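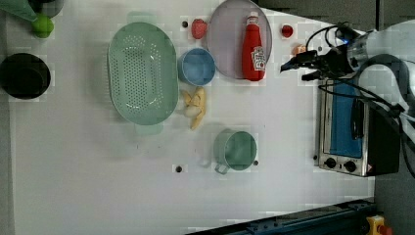 Setting up a top-down scene for pick planning with Trilari

by Ramil Galang

This tutorial is the second part of my notes on Trilari, the small planning tool that we use together with the Arov driver. In the first part we installed both packages and moved the arm by hand. Now we will connect the overhead camera, build a list of objects, and let the planner choose a safe path to one of them. I assume that your arm already answers to the command arov status and that you know where your emergency stop is.

I use toy kitchen items because they are light and have many shapes. You can use other things, but please take at least one tall object and one object with holes in it. Both make problems that you want to see early.

What you need

Trilari version 2 (version 1 has a different config format)
A camera fixed above the table, looking straight down
A printed calibration board
One configuration file, which we will write together

Step 1. Calibrate the camera to the table

Put the board flat on the table and run:

trilari calibrate --view top --save table.yaml

Move the board to a new place after each beep. Do not forget the corners. When I started, I kept the board always in the middle, and the result looked very good on the screen, but near the sides the gripper came down beside the object. The error is small in the center and grows when you go out.

At the end the tool prints the mean error in pixels. If it is above one, delete the file and repeat. Trilari will accept a bad calibration without any warning, so you must check this number by yourself.

Step 2. Define the fixed things

Everything that does not move should be in the config file as a static obstacle. On our table the most important one is the toaster oven. Open scene.yaml and write:

static:
 - name: oven
 shape: box
 margin: 30
 - name: table
 shape: plane
 margin: 5

The margin is in millimeters. For the oven I prefer a big margin, because the handle comes out from the door and a simple box does not include it. Also remember the cables. The planner knows the links of the arm but it knows nothing about a cable that hangs in a loop beside the wrist. My colleague Crisanto Talavera adds a cylinder around the wrist in the robot model for this purpose, and I copied his solution. It is not exact, but it has kept our cable out of trouble.

Step 3. Run the detector

Now start the perception node:

trilari detect --config scene.yaml --rate 2

The rate is two frames per second. It is slow, but for a table where only the robot moves things it is enough, and the log file stays readable. Each detected object gets a name, a position and a confidence value. Read the list with the table in front of you and compare them one by one.

Three kinds of mistakes are common:

A dark hole or mark in the table is reported as a small object. Set min_area to 600 and these disappear. If you have very small toys, try a lower value and put a mask over the marks.

A colander is divided into many pieces, because the detector sees the table through the holes. Set fill_holes: true for this class only. If you set it for all classes, a mug will lose its opening and the grasp on the rim will not be offered anymore.

A plate with an object on it becomes one object. For this you need the depth channel. Without depth I have no good answer.

Step 4. Handle the occlusion

With a top view the arm itself is the biggest obstacle for the camera. When it reaches over the table, it can cover half of a plate and hide a small object completely.
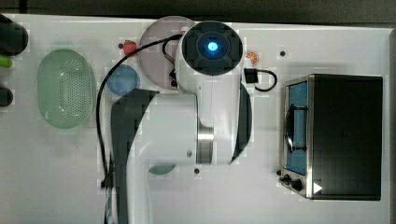 If the detector runs in such a moment, the covered object is removed from the list, and the planner believes that its place is free. In my first week this was the reason for most of my failed plans. The tool has two options for it.

The first option is keep_hidden: true. Trilari projects the model of the arm into the camera view and does not delete any object that was last seen under this area. The second option is to move the arm to a parking pose before each detection. It costs time, but it is simple and it works also when your robot model is not perfect. I recommend to begin with parking and change to keep_hidden later.

park:
 enabled: true
 pose: side_high
 wait_ms: 2000

The waiting time is necessary. The arm needs to stop shaking, and the camera needs to send a new frame. If you make it too short, the detector will take an old frame from the buffer, where the arm is still over the table.

Step 5. Plan, look, then move

Ask for a plan without motion first:

trilari plan --target strawberry --dry-run --seed 1242

The seed makes the result repeatable, so you can change one parameter and compare. Open the preview and turn it to the side view. From above every path looks fine - only from the side you can see that the elbow goes low over the mug.

When you are satisfied, remove --dry-run and add --speed slow. Keep one hand near the emergency stop for the first runs.

If the plan fails

"No grasp found" usually means that the object is too close to another one. Increase the distance a little by hand and detect again.

"Start in collision" means that the arm already touches a margin, mostly the one of the oven. Move the arm away with arov jog and plan again from there.

"Frame too old" is a clock problem between the two computers. Synchronize them and restart both nodes.

In the next part I will write about placing objects into the colander.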